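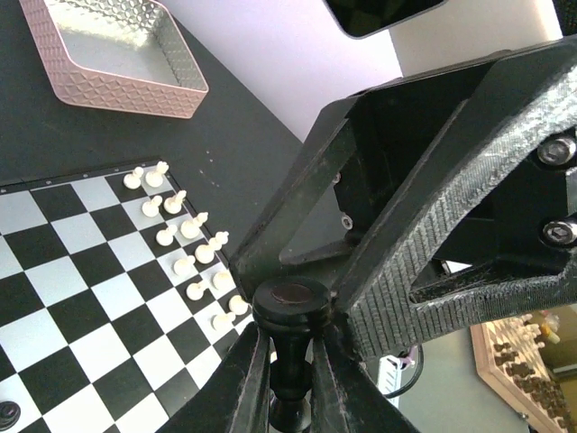
URNECK, November - Students in the Urneck Robotics Club will show a pair of chess-setting robot arms at the Diltent Student Automation Meet on Saturday. The project, called Phromma, gives two arms the job of putting the pieces out for a game, one piece at a time. It does not play chess. The club is working on the black side now, with the white pieces standing in two rows along one edge of the board and a black piece held between the fingers of a gripper.

Twelve students in grades 10 through 12 have worked on Phromma since the start of the school year. They meet after class in the technology room and divide the work between mechanical setup, cameras and software. The arms and grippers were bought with a grant from Studico, a local engineering supply company, which has also paid the club's entry fee for the meet.

"We picked chess because everybody already knows what a finished board looks like," said Elis Rowlands, the club's student captain. "If a knight is facing the wrong way or a pawn is sitting on a line, people see it right away."

The black pieces start out in a metal tin and have to be picked from there. Shaohua Han, who leads the software group, said the tin has taken up more of the club's time than the board has.
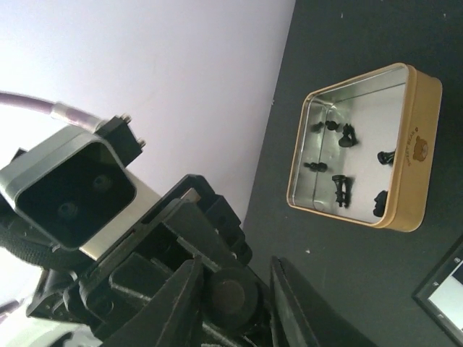

A piece lying on its side has to be gripped, lifted and turned before it can go on a square, and two pieces that touch each other are harder to tell apart. The club has logged 194 practice pickups this fall. Of those, 39 ended with the piece dropped or put down in the wrong place. The students keep a written note on each miss and go over the list at the start of the next meeting.

"Most of the misses come from the grip," Han said. "The arm gets to the right spot and then closes a little too high on the piece. We changed the finger angle in October and that helped with the pawns. The knights are still a problem."

Faculty adviser Gerardo Yap teaches physics and has run the club with Esmaeil Talebi, a retired machinist who helps students with mounting and repairs. Yap said the club will bring the same board and pieces it uses in practice.

"They asked about buying a bigger set with chunky pieces," Yap said. "We talked it over and decided to stay with the one we have."

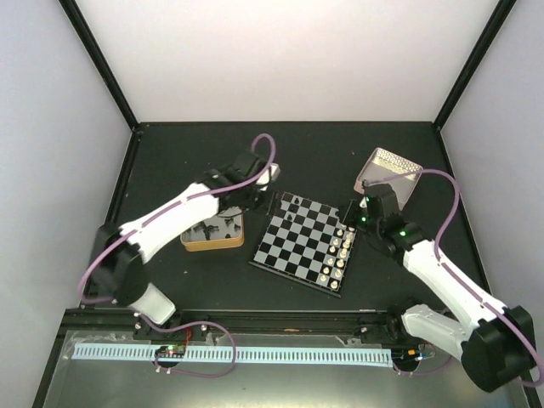
Why does Phromma use two arms when one could reach the whole board?

The students want each arm to take care of one color. That keeps the moves shorter, and it gives the club a chance to work on timing, so that neither arm enters the space over the board while the other is using it. For Saturday, the arms will take turns.

Teams at the Diltent meet present their projects to judges in the morning. Tables are open to the public from 1 p.m. to 4 p.m., and admission is free. Students at the Phromma table will run the setup several times during the afternoon and answer questions between runs.

The club accepts new members in January, and no programming experience is needed. Families who want more information can contact Sun-ja Kwak in the school's activities office.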